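Mokthorpe Community Rooms – Users' Group
Minutes of meeting held 9 Mar 2021, back room

Chair: Solomiia Vakulenko
Apologies: the Wotetti craft circle
Minutes of the previous meeting were taken as read and accepted.

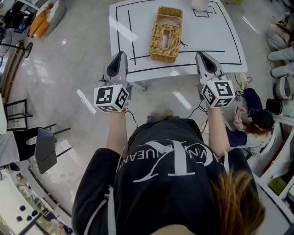
White table with taped surface and the wicker tissue box, back room.

1. Tables
The group discussed the white table with the black tape lines. The playgroup asked whether the tape could come up before the next booking. The chair said the lines are to stay for now, and anyone who needs a plain surface can put a cloth over the top. Cloths are in the hall cupboard, second shelf. Please shake them out before they go back.

It was agreed that tape is not to be put on any other table without asking first. Residue on the folding tables took a long time to get off last year and the finish has not been the same colour since.

Two quotes for replacement folding tables have come in. Galanis quoted $112 a table with delivery included. Westico quoted less but wants payment up front and could not give a delivery date. Agreed to go with Galanis for 2 tables now and look at the rest in June.

2. Tissue boxes and small items
The tan wicker tissue box was raised again. It keeps moving between the kitchen and the back room, and the kitchen users would like it back. Agreed that it lives on the white table and that a plain box will be bought for the kitchen bench. The woven cover is to be dusted with a dry brush and not wiped with a wet cloth.

Refills are bought in bulk at $32 a carton. Whoever opens the last packet writes it on the list inside the cupboard door. This did not happen in the summer and the rooms went without for a fortnight.

3. Floor and shoes
A question came up about outdoor shoes in the back room. No rule was made. The mat at the door is worn through at one corner and will be replaced. Groups who sit or lie on the floor can sweep first if they wish – the broom is behind the door.

4. Packing up
Leads and cables are to be coiled and put away at the end of a booking, along with anything else a group has brought in. Items left on tables will be moved to the shelf in the corridor and kept there until claimed. There is already a fair pile on it, mostly lids and single gloves.

Wotetti sent a note asking for a lockable cupboard. The chair will measure the space beside the sink and report back. There was some feeling that a cupboard there would block the power point.

5. Money
Balance of the room account after the power bill is $37. Invoices for the term have gone out and most are still to be paid. The tables will be ordered once they are.

6. Other business
The kitchen tap is dripping again. Solomiia to ring the plumber.
Key to the side gate is missing. Please check your bags.

Actions
Solomiia – order tables, measure for cupboard, plumber
Playgroup – new door mat, plain tissue box for kitchen
All groups – look for gate key

Next meeting to be advised by email.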